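Garder un plan de travail blanc bien propre

Mes conseils après plusieurs années avec une surface blanche à la maison. 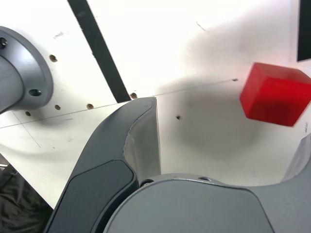

Un cube rouge vif sur une surface blanche.

Le blanc montre tout, surtout le thé et le curcuma. Chaque soir je passe une éponge douce avec de l'eau tiède et une goutte de savon, puis j'essuie avec un chiffon sec.

Pour une tache colorée, je prépare une pâte avec 3 cuillères de bicarbonate et un peu d'eau. Je laisse poser 30 minutes sans frotter. Il faut faire d'abord un essai dans un coin – certaines surfaces brillantes deviennent mates.

Ne mélangez jamais la javel avec le vinaigre, c'est dangereux pour la respiration.

Mon amie Hacer Kurtuluş met du citron sur les traces de thé. Sur le marbre il ne faut pas le faire, l'acide attaque la pierre.

Pour les joints, une vieille brosse à dents suffit. Je la change en juin, avec les éponges.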